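From the Front Hall: The Coat Rack Question

Every January the building newsletter gets a complaint about coats, and every January we print a reminder, and every January the coats carry on as before. This year we are trying something different and devoting most of a page to it.

The facts, for anyone who comes in through the garage and has been spared. When the front hall at Cavel House was repainted, the old row of brass pegs came down and was supposed to go back up. It did not go back up. The pegs are in a box marked PEGS in the basement, next to a box marked NOT PEGS, and there they seem happy. In their place we got a freestanding rack, which the decorating budget described as "temporary" and which has now outlasted two doormats and a fern.

A freestanding rack is a fine thing with four coats on it. With 13 it is a shrub. With 13 plus a wet umbrella and somebody's ski pants it develops a lean, always toward the mailboxes, and the person collecting their mail ends up holding the whole business upright with one hip while calling for help in a polite voice. Several of you have described this experience to me in the elevator. I have also had it.

The main offender is weight on one side. People hang a coat on whichever arm is nearest the door, and the arms nearest the wall stay bare all winter. If you are arriving and the door side is full, please walk around. It is not a long walk. Heavy parkas belong on the lower hooks, close to the pole, where they can't do much harm. Scarves and hats can go up top with the view.

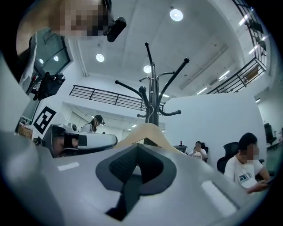 Then there is the matter of hangers. A motion was made at the last residents' meeting to put wooden hangers in the hall, on the grounds that a good wool coat hung by its collar loop will grow a little horn at the back of the neck, and that some of us are tired of looking like we have just been lifted out of a lake. The motion carried. What the motion did not go into is that a hanger likes a rail, and a rack of this type has curved arms with knobs on the ends. You can get a hanger to stay on one. You can also get a cat to stay on one, for a while.

I have experimented, and the method is as follows. Put the coat on the hanger before you go anywhere near the rack. Button the top button. Choose an arm that curves up, and set the hook well in toward the pole, past the knob, so it has somewhere to sit. Let go slowly. If the hanger swings around and presents its shoulder to the person behind you, apologize and start again. One hanger to an arm, please. Two will lock together like deer.

Wire hangers from the dry cleaner are not included in the motion and should go home with you. I removed 8 of them last month and I do not want to discuss where they are now.

A few other items while I have the floor:

Bags. Tote bags, gym bags and whatever that was with the onions in it do not count as outerwear. The rack is for coats. A bag can go on a wall hook or come upstairs with its owner.

Gloves. The lost glove basket is full again, all of it left hands. I offer this without comment.

Long-term parking. A coat that has been in the hall since before Thanksgiving is no longer visiting. There is a gray raincoat that I have begun to greet by name. Anything still there at the end of the month goes to the Salau Street clothing closet, where they will be glad of it.

As for a permanent solution, a proper wall rail with room for hangers has been priced at 60 dollars plus screws, and will come up at the next meeting under Other Business, between the bike room key and the smell. Bring your opinions. You may leave your coat in the hall, wall side, lower hooks.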